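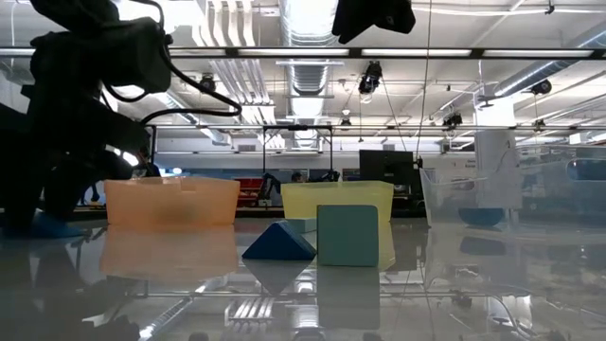 Plisport to open toy lending shop in Vermeulen Arcade

April 2025 - Press office
Home | News | Shops | Contact

Plisport will open its toy lending shop next month with 61 sets for children aged 3 and over. Families can borrow a set for 10 days - there is no joining fee. A trial in March was fully booked. 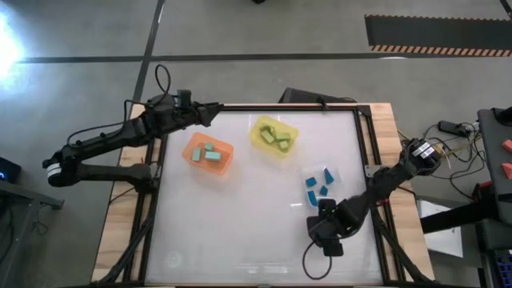

Parents who took part in the trial said the loan period was long enough, but asked for later opening on school days. Plisport is looking at this with its partner, Statance.

Last updated: April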